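Most arguments about training data for robot arms are arguments about quantity. A target of 1,000 demonstrations is easy to write into a plan and easy to check. I think it measures the wrong thing.

At Palleck we once recorded 40 runs of the same pick, with the objects put back on tape marks after each one. The policy learned the tape marks. Farzana Ekanayake then moved the cup by a hand's width and the arm closed on air. The next set had six layouts and fewer runs, and it was more useful – though slower to record, and Hubert Lehner complained about the hours.

Clutter should be treated the same way. A table holding only the target object gives clean logs and a model that has never had to ignore anything.

Toy kitchen table, two views:
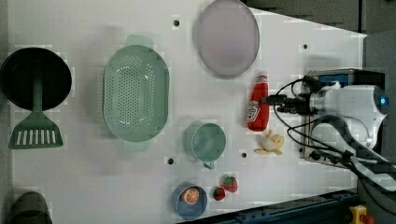
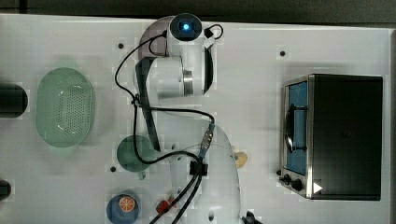
Failed grasps belong in the set too, labeled as failures. Deleting them removes the only record of how the operator recovers. I would also log who was driving, as habits differ between operators and a model will copy whichever habit it sees most. Storage is cheap enough for all of this. Labeling time is the real limit, and plans should be written in those hours.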